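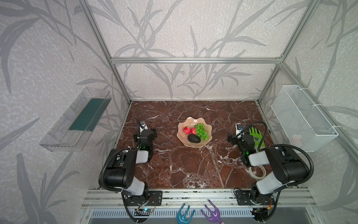
One of our tables, with the fruit bowl in the middle and a green work glove on the right.

Skurkwood is looking for a table setter (part-time, Ganstead)

Skurkwood prepares small household arrangements on tables: fruit in bowls, gloves, sponges, baskets, hooks and similar everyday things. Each arrangement is made from a written card and must be laid out again many times during one day. We look for a person who has patience for this and who likes when things are in their place.

What you will do

You take the card for the next arrangement and put the objects on the table as it says. Fruit goes in the bowl or next to it, depending on the card. You wipe the marble tabletop between arrangements, and you check the wall tray and the mesh basket for things which were left there from before. When a bowl has a chip or a grape goes missing, you write it in the table book. At the end of the shift you return all objects to the shelves in the Nkuna room and you put the labels to the front.

You will have four tables in your care. The glass bowls are heavy to wash and easy to scratch, so please tell us if you have experience with glass or ceramics — it is a plus, but we do not require it.

What we ask from you

You can stand for most of a shift and lift boxes of 5 kg. You read English well enough to follow a card exactly. You can tell apart similar colors, for example peach and pink. Experience from a shop window, a hotel breakfast or a theater props room is welcome. We also read gladly the letters from people who have done nothing like this before.

What we offer

The pay is 774 per month, before tax, for four mornings a week. The contract starts in August and goes for five months, with possibility to continue. Work gloves and an apron are given by us. Coffee is free and the bus stop is at the door.

How to apply

Send a short letter and your CV to Leonie Weidemann at the Skurkwood office, or leave them at the front desk in an envelope marked "Tables". Please write which mornings you can not work. Questions about the daily work can go to Wycliffe Wanyama, extension 1640 — he is best reached before lunch.

We invite the selected persons to one paid trial morning.

Posted 14/06/2025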